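Lab Handout 4: Comparing Two-Finger Grippers on Packaged Goods

By now most of you have had a turn with both sets of fingers, the Vonham pair and the slimmer Brilari pair, and I've enjoyed hearing the arguments from the back bench! Please keep the wrist camera on for every try, and set the closing force to 40 percent before you begin (we go up to 55 later on, when you've got a feel for it). Spaghetti makes a lovely test, I think, with a stiff box and a few slippery bags all doing the same job in the kitchen and giving the fingers quite different trouble.
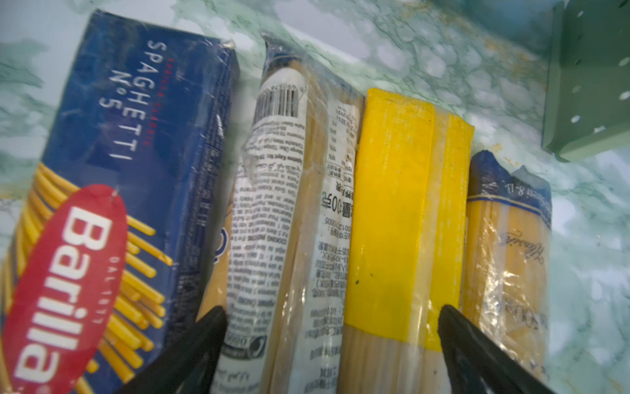

Semeniuk wondered whether the bags should be scored apart from the box, as crinkly film can fool the force reading. I think so too, so please use two columns on your sheet, and write down the approach angle while you're at it.

Each pair of fingers gets 50 tries, shared out across your group. Bring your sheets to the May session, and do put the Vonham fingers back in their tray when you're done.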